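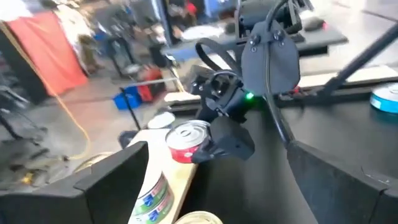 November
By Elfriede Fuchs
Filed under: Food & Prices

Beltrán says its canned goods are getting cheaper. Shoppers may want to check the small print first.

The grocery chain announced this week that 380 pantry items will drop in price before the holidays, tuna and soup among them. It did not say by how much. A spokesman for the chain would only say that savings "will vary by store," and no list of the items has been posted.

The last round of cuts is worth remembering. In spring Beltrán promised lower prices on 100 products, and several of those cans came back on the shelf in a smaller size. The price per ounce went up.

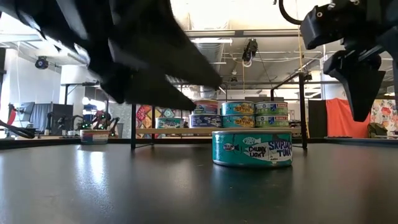 Rival chain Cedik has made a similar pledge and says it will hold prices for three months at all its stores. That sounds better – until you read that the offer covers members only, and that stores can drop an item when supplies run short.

Neither company would share its current prices by weight. Both said shoppers can find them on the shelf tag, where they are printed in the smallest type.

The Beltrán cuts start at 6 a.m. on the first day of the sale, which has yet to be set.

Recent items
Zarkix recalls frozen peas
Nidov market loses its late bus
Are store coupons worth the trouble?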